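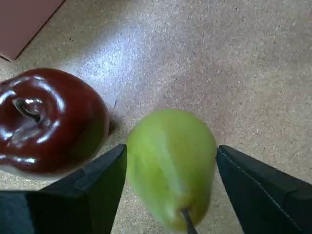 *A green pear between the fingers of a gripper at Kindutum.*

**Kindutum and Travent Begin Joint Collection of Handling Examples**

2019-09-08 — Kindutum announced the start of Peluta, a joint program with Travent to gather examples from which a learning system can be taught to pick up and put down everyday items. The first set will contain 3730 examples, all of them guided by trained operators.

Each operator completes 65 practice runs before any work is added to the set. Runs in which an item is dropped are kept and marked as such.

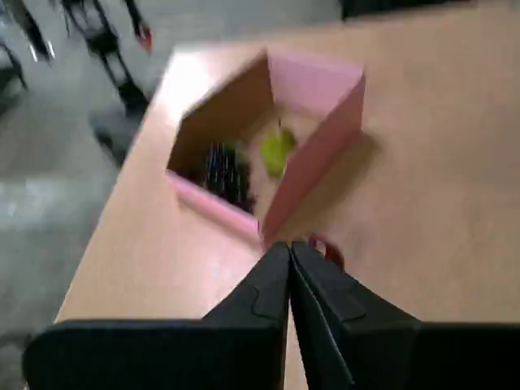
**Who will be able to use the examples?** Universities and public research groups may apply to Kindutum for access, free of charge, starting in December.

"A system of this kind learns from what it is shown, and we have taken care over what we show it," said Arash Alipour, director of the Peluta program. "Fruit is a sensible place to start — the shapes vary, and the task is one that everyone understands."

Items are moved to new positions between runs, and operators change places after every 200 examples.

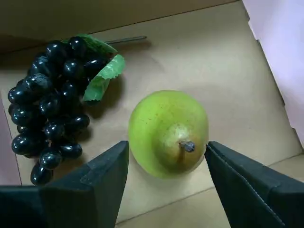 Travent will check the examples in batches of 300 and return any that lack a complete record. A second set, covering kitchen tools, will be prepared at the Akbari site under the same rules.

Requests for further information may be sent to the Kindutum press office.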